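Section 5: Fitting the Skevitz under-mattress heating pad

Read this section before you cut the straps off the box. The straps are the only thing holding the lid on, and the pad has been folded by a machine with a great deal more patience than you have. It will not go back in.

You need a bare mattress, a fitted sheet, the four corner loops from bag B, and a free wall socket within reach of the foot of the bed. A second pair of hands is useful for step 3. The hands should belong to someone who can take instructions at seven in the evening without starting an argument about the last flat-pack.

Before you start

Check that the rating plate on the control box reads Model 171. If it reads anything else, you have been sent somebody else's pad, and this section will be of sentimental interest only. Ring the supplier.

CAUTION: The pad goes under the mattress topper and above the mattress. It does not go under the mattress itself, where it will warm the slats. Slats do not feel the cold.

CAUTION: Do not use pins, staples or double-sided tape. Earlier editions of this guide said "secure firmly" and left it there, and we have since seen how people read those words.

Laying the pad

1. Strip the bed down to the mattress. Everything comes off, including the topper and whatever has been living down the side since November.

2. Unfold the pad on the mattress with the printed side up. The word FOOT goes at the foot. The lead comes out at that end, on the left as you stand looking towards the pillows.

3. Smooth the pad from the middle outwards with the flat of your hand. A crease you can see is a crease you will feel, and a crease in the wire will in time shut the pad off altogether. Leave a hand's width bare along the head end.

4. Hook a corner loop through each eyelet and pass it under the mattress corner. The loops are all the same length. If one seems shorter, the pad has slid. Go back to step 3.

5. Lay the topper over the pad, then put on the fitted sheet. Do the two corners at the head first. If you begin at the foot you will pull the pad down with you, and the loops will let you do it without a murmur.

NOTE: The sheet need not be tight. Creases in the sheet are a matter between you and your conscience. Creases in the pad are a matter between you and the warranty.
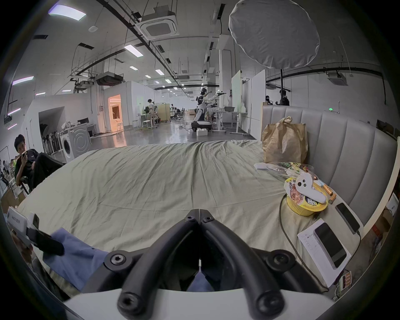

Nélida Medina

Connecting the control box

6. Push the lead into the socket on the side of the control box until it clicks. It will feel fully home a little before the click. It isn't.

7. Stand the box on the floor or a bedside table. It must not go in the bed, under the bed linen or inside a slipper. It gives off a small amount of heat and likes to have air round it.

8. Plug in at the wall and press the round button once. The light shows green. If it shows amber, the lead has not clicked, whatever you told yourself in step 6.

9. Choose a setting. One is mild. Two is warm. Three is for heating up a cold bed before you get in, and drops back to one by itself after half an hour. You cannot override this. Several customers have written to ask how, and the answer has been the same each time.

First use

10. Run the pad on setting three with the bed made and nobody in it. There may be a faint smell, something like a new raincoat. It goes after the first or second evening. If it grows stronger, switch off at the wall and stop using the pad.

11. Once it has dropped back to one, slide your hand between the topper and the pad and feel along the whole length. The warmth should be even. A cold patch means a fold, and a fold means taking the bed apart again. We are sorry about this, though not so sorry that we have found a way round it.

CAUTION: Clear the top of the bed before using setting three. Suitcases, piled laundry, shopping and heavy cushions all trap heat, and the cut-out will trip sooner or later. The cut-out does not distinguish between a fire risk and your coats.

CAUTION: Not for infants, for anyone who cannot feel heat well, or for pets. The cat will disagree. Cats have been known to lie on the control box in protest, so see step 7 about air.

If the bed has a padded headboard

Beds in the Randitz and Insaurralde ranges have upholstery that comes down behind the mattress. Pull the mattress forward before fitting the two loops at the head, then push it back with your knee. The loops should lie flat against the underside and should not be caught between mattress and headboard, where they fray.

On the Prilik storage bed, raise the base before fitting the loops and check that the lead runs clear of the hinge. Lower it slowly. The hinge is strong and has no interest in your lead, your fingers or the order in which it meets them.

Washing

The pad may be sponged with cool water and a little soap. Take the lead off first. Do not machine wash, wring, iron or dry-clean it. Hang it over two parallel lines, well spread out, and leave it until it is dry right through. A day longer than you think is a sensible rule.

The pad is made for 2,000 hours of use. There is no counter on the box, so you will have to take our word for when they are up, or watch for the light flashing green and amber by turns. Spare loops are part number 1406 and come in fours. The missing one is usually still hooked under the mattress.

For timers and two-person control boxes, see Section 6.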